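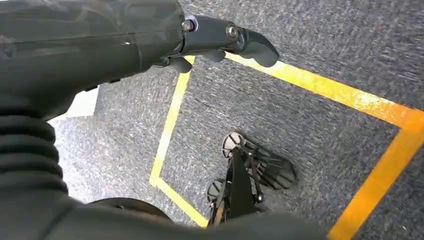 在共享工坊的地面上，只用胶带框能否为自制机械臂提供足够的工作区参考？

在目标尺寸明显大于定位误差、且胶带框至少有两条边可见的条件下，胶带框足以支撑区域判定和粗定位。末段接近仍需依靠目标自身的轮廓或接触信号。

4 地面工作区与腕部视角的标定

4.1 场地与约束

本节所述工作在共享工坊 Lirum 完成。工坊按时段使用，任何固定在墙面、顶棚或地板上的支架都须在使用后拆除，因此通常用于桌面操作研究的外部相机框架不适用。地面铺有短绒地毯，三脚架放置后会缓慢下沉，其位姿在同一时段内即有可测的变化。我们在早期搭建中试用过一台外置相机，重复架设后的外参差异大于末端执行器本身的重复定位误差，故予以放弃。

余下的方案是把全部感知放在腕部，并以地面胶带框作为唯一的环境参考。胶带可以在时段之间保留，不影响其他使用者通行，更换费用也低。它的缺点同样清楚：边缘会翘起，表面会磨损，在柔软地毯上的直线度受铺贴张力影响。下文分别处理这几项误差来源。

图3 腕部相机视角下的胶带框与框内的黑色机械组件。夹爪弯曲的指尖位于胶带框上边线附近的上方，组件带有两个辐条圆盘和一组扇形展开的薄片，左侧可见臂体的波纹护套。

4.2 硬件构成

机械臂由 Bastian Engelhardt 设计，结构件在工坊内加工，关节驱动沿用前期 Culelum 平台的模块。控制程序运行于 Clatar，这是一套自编的轻量调度层，负责同步关节编码器读数与图像时间戳。腕部相机以每秒30帧采集，曝光设为手动，白平衡在每个时段开始时锁定。

腕部安装方式带来的主要问题是自遮挡。如图3所示，臂体与夹爪占据画面左上部分，机身则沿底部形成一条暗色弧带，胶带框底边的后续部分和组件的下端都落在其后。这一遮挡与关节构型有关，不能用一张固定掩膜处理。我们为每个构型区间分别生成掩膜：先在无目标的地面上执行一组低速扫描，把相邻帧之间相对相机保持静止的像素记为自身，再按腕部俯仰角分段存储。运行时根据编码器读数在相邻两段之间取并集。并集比插值保守，会损失少量可用像素，但不会把夹爪边缘误作胶带或目标的边缘。

波纹护套需要单独处理。护套的褶皱随关节弯曲而改变间距，在静止像素判据下会被部分漏检。考虑到护套始终出现在画面左缘，我们直接对该区域加一条宽度固定的附加掩膜，不再区分构型。

4.3 胶带线的提取

胶带框为矩形，斜视时四条边的成像宽度差别较大。靠近相机的边呈较宽的色带，较远或视角较小的边只剩一条细线。同一框内的颜色也不一致：图3中右侧边偏橙，饱和度较高，左侧边颜色较浅。若以单一色相阈值提取，要么丢失浅色边，要么在宽边周围引入成片噪声。

提取过程因此分两步。第一步在较宽的色相范围内取候选像素，仅要求其饱和度高于局部地面的中位数。灰蓝色地毯本身含有深浅不一的纤维，像素级亮度起伏很大，但色相与黄色相距较远，局部中位数足以把两者分开。第二步对候选像素作线段拟合，宽边取其两侧边界的中线，细边直接取骨架线。两类边的判别依据是候选区域的平均宽度，门限随腕部高度线性变化。

高光是第二步失效的主要原因。画面左侧臂体与护套之间有一块泛白区域，地面纹理在其中基本消失，若有胶带边穿过这类区域，该段即被截断。我们没有尝试恢复过曝像素，只在拟合时允许线段跨越缺口，条件是缺口两侧的方向差小于给定门限。跨越缺口所得的线段在后续求解中降低权重。

地毯纹理在臂体运动时会出现轻微拖影，一般先出现于画面角部。对于胶带线，沿线方向的拖影影响很小，垂直于线方向的拖影则使宽度估计偏大，可能导致细边被归为宽边。Clatar 在检测到腕部角速度超过门限时跳过宽度判别，沿用上一有效帧的分类结果。

4.4 工作区坐标系

取胶带框左边线与上边线的交点为原点，上边线为横轴，地面法线由腕部惯性读数给出。选用这两条边的理由在于遮挡：在常用的接近构型中，底边最容易被机身挡住，上边与左边同时可见的时间最长。交点本身有时落在手指下方，此时以两条拟合线的延长线求交。

由单帧得到的平面位姿存在尺度以外的歧义，主要表现为俯仰角与高度之间的耦合。关节编码器给出的高度用于消除这一耦合。由于地毯可压缩，底座在负载变化时会有小幅倾斜，编码器高度并不等于相机到地面的真实距离。Jana Haberkorn 提出在每次接近之前执行一次轻触：夹爪以低速下降，直至指尖电流超过门限，记录此时的编码器高度作为零点。轻触位置选在框外，避免指尖反复压过胶带。该步骤延长了单次循环时间，但使高度残差不再随时段推移而增大。

胶带框的真实尺寸由卷尺量取，四条边分别测量，不假定其为严格矩形。地毯上的铺贴误差使对边长度略有不同，若强制矩形约束，残差会集中到右下角。我们改用一般四边形模型，只对上边和左边的夹角加弱约束。

4.5 区域判定

进入抓取规划之前，系统先判断目标是否完全位于框内。该判定独立于目标识别，只要求找到框内与地面不同的连通区域。对于图3中的黑色组件，困难在于其细杆和支撑条之间露出大片地毯，连通区域容易破碎。圆盘的辐条之间、扇形薄片之间也有同样的问题。另一方面，薄片在地毯上投下淡影，阴影与黑色部件之间的亮度过渡较缓，会使轮廓向外扩张。

我们对这两种相反的误差采用同一种处理：先以较严格的亮度门限取核心区域，再在核心区域的凸包内补全。阴影因未达到严格门限而大多被排除，镂空部分则由凸包填补。凸包会高估扇形一侧的占地面积，对区域判定而言属于偏安全的误差。若凸包与任一胶带线的距离小于8毫米，系统判为越界，停止规划并等待人工调整。

当目标一部分被机身遮挡时，凸包不完整，此时不作界内判定，只输出“未决”。腕部随后抬高并后撤，直至掩膜不再与凸包相交，再重新计算。抬高动作的方向由掩膜与凸包的重叠区域确定，通常为远离机身的一侧。程序对连续未决的次数设有上限，超过上限即回到初始构型。

4.6 试验设置

试验在四月的多个时段进行，共完成288次接近。其中161次在自然光条件下进行，其余在工坊顶灯下进行。目标的初始位置由操作者在框内任意放置，朝向不作限制。每次接近从同一初始构型开始，到指尖抵达规划的预抓取点为止，不包括闭合与提起。把试验截止在预抓取点，是为了将感知误差与夹爪的机械性能分开；后者在第5节讨论。

参考位置用一块带刻线的透明板量取。量取时机械臂断电并由支撑块承托，以免关节回落影响读数。透明板与胶带框的上边和左边对齐，因此参考位置与系统输出处于同一坐标系，胶带铺贴误差对两者的影响相同。这一做法意味着所报告的误差只反映相对于胶带框的定位能力，不能解释为相对于房间的绝对精度。

胶带选用 Nolte 提供的地面标识胶带，试验期间未更换。操作者在每个时段开始时检查翘边，用滚轮压平，不清洁表面。保留表面磨损是有意为之，目的在于使颜色分布接近工坊日常使用的状态。

4.7 结果与误差来源

两种光照条件下，误差的主要成分不同。自然光下，误差集中在靠近过曝区域的一侧，与被截断的边线有关。左边线缺失较多时，横向误差增大，纵向误差基本不受影响，这与坐标系对上边线的依赖一致。顶灯下过曝较少，误差分布较均匀，但目标阴影加深，凸包平均外扩量随之上升，越界误报也更多。

关闭轻触步骤后重复部分试验，高度残差随时段推移单调增大，底座下的地毯压缩是最可能的解释。把底座移到硬质垫板上以后，该趋势减弱但未完全消失。剩余部分可能来自关节驱动的温升，现有数据不足以确认。

自遮挡掩膜的影响主要体现在可用率上。采用并集掩膜时，少数帧因可见边线不足而被舍弃，但未观察到夹爪边缘被误拟合为胶带线的情况。采用固定掩膜作对照时，指尖弯曲部位的下缘多次被拟合为短线段，其方向与上边线相近，造成原点跳变。原点跳变对控制的危害大于短暂缺失观测，因此后续试验均采用并集掩膜。

未决状态多出现于目标靠近底边的放置。腕部后撤后，大部分情形可以得到判定，少数情形因后撤行程受限而返回初始构型。返回后由操作者重新放置目标，该次接近记为未完成，不从总数中剔除。

4.8 适用范围

上述方法依赖地面与胶带之间的色相差。在木地板或米色地面上，现有饱和度判据会失效，需要更换胶带颜色或改用双色编码。方法也假定地面近似为平面；在有明显坡度或接缝高差的工坊中，单一法线模型不再成立，可以考虑对四条边分别估计局部平面，但由此增加的自由度需要更多可见边线来约束。

工坊的共用性质还带来一个未解决的问题。胶带框在时段之间无人看管，桌椅拖动可能使局部胶带移位，而四边形模型只在重新量取后才会更新。目前的做法是在每个时段开始时比较拟合边长与存储值，偏差超过门限则要求重新测量。这一检查能发现边长变化，对整框平移则无能为力。由于目标与夹爪的位置均相对于胶带框给出，整框平移不影响接近过程，只影响底座与胶带框之间的相对关系，进而改变可达范围。可达范围的在线校验尚未加入 Clatar，当前由操作者在初始构型下目视确认。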